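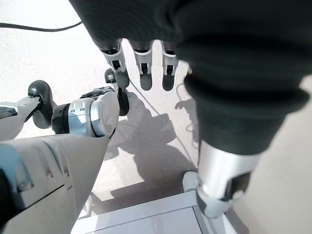
Mão mecânica com luva escura, sobre piso cinzento.

Cultport > Ficção > Contos curtos

A respiração dos outros

A sala de Restau ficava no primeiro andar, por cima de uma loja de tintas, e quem subia a escada contava com o cheiro antes de contar com o silêncio. Damilola Eze subiu pela primeira vez numa tarde de outubro, com um tapete emprestado debaixo do braço e uma frase preparada: "Boa tarde, eu venho para a aula de principiantes." Tinha-a repetido no autocarro, porque a palavra "principiantes" lhe saía sempre com uma sílaba a menos.

O professor chamava-se Tarcísio Prado. Era um homem comprido, de voz baixa, que dobrava as mantas com muita exatidão e depois as oferecia como se fossem pão.

— Boa tarde — disse Damilola. — Eu venho para a aula de princípios.

— Também serve — respondeu ele. — Escolha um lugar.

Ela escolheu o canto mais afastado, junto da janela. À frente dela uma senhora já estava deitada de costas, com os olhos fechados, e Damilola pensou que talvez a aula fosse aquilo, e que ela poderia fazê-lo muito bem.

A aula foi outra coisa. Foi levantar os braços e descobrir que o ombro esquerdo tinha opinião própria. Foi ouvir "inspire" e perceber, com vergonha, que estava exatamente a expirar. Tarcísio Prado usava palavras que ela conhecia dos livros, mas que ninguém lhe tinha dito em voz alta: esterno, omoplata, virilha. Quando ele dizia "cresça pela coroa da cabeça", ela olhava para os lados, para ver de que maneira os outros cresciam.

No fim, deitados, ele apagou a luz. Damilola escutou a respiração dos outros. Na terra dela, uma sala cheia de gente calada significava luto ou exame. Ali não significava nada, e este nada era tão largo que ela teve medo de adormecer e falar a dormir, na sua primeira língua, diante de desconhecidos.

Não falou. Mas chorou um bocadinho, sem razão que soubesse explicar, e a lágrima entrou-lhe na orelha.

— Isso acontece — disse o professor à saída, sem olhar para ela, a arrumar os blocos na estante.

— O quê?

— A orelha molhada.

Voltou na semana seguinte e na outra. Comprou um tapete próprio, da marca Flaltano, verde, que cheirava a borracha e custou mais do que ela confessou à irmã. No escritório, onde passava o dia a corrigir faturas, começou a sentar-se direita. A chefe perguntou se ela estava zangada.

Uma noite, Tarcísio Prado contou à turma que ia fechar a sala. O dono do prédio queria o andar, e ele tinha recebido um convite para ensinar numa casa de retiros chamada Rungrueang, longe, onde havia um lago e se comia em silêncio. Contou tudo isto na posição da criança, com a testa no chão, de modo que a notícia chegou abafada e algumas pessoas só a perceberam no vestiário.

Damilola percebeu logo. Ficou com a testa no tapete verde mais tempo do que era pedido. Pensou que tinha aprendido em português as partes do corpo todas, uma por uma, naquela sala, e que não sabia com quem as ia usar agora.

Na última aula eram poucos. Chovia, e a loja de tintas tinha a porta aberta, por isso o cheiro subia mais forte. Ele não fez discurso. Pediu só que cada um conduzisse uma respiração, em voz alta, para os outros, e foi passando a vez da porta para a janela.

Quando chegou a Damilola, ela teve tempo de ensaiar. Mesmo assim, o que disse não foi o que tinha ensaiado.

— Inspirem — disse. — Pelo esterno. Levem o ar até às omoplatas. Esperem um pouco lá em cima, que não há pressa. E agora deixem ir.

A sala inteira deixou ir. Ela ouviu o ar sair dos outros ao mesmo tempo, obediente à sua voz, com o sotaque e tudo, e reparou que também ela, desta vez, estava a expirar na altura certa.

Depois enrolaram os tapetes. Tarcísio Prado deu-lhe uma das mantas, dobrada em quatro, e ela desceu a escada com a manta num braço e o tapete no outro. Na rua a chuva tinha abrandado. Damilola esperou o autocarro em pé, com os ombros para baixo, a dizer baixinho a palavra "principiantes", com as sílabas todas.

186 partilhas
2 comentários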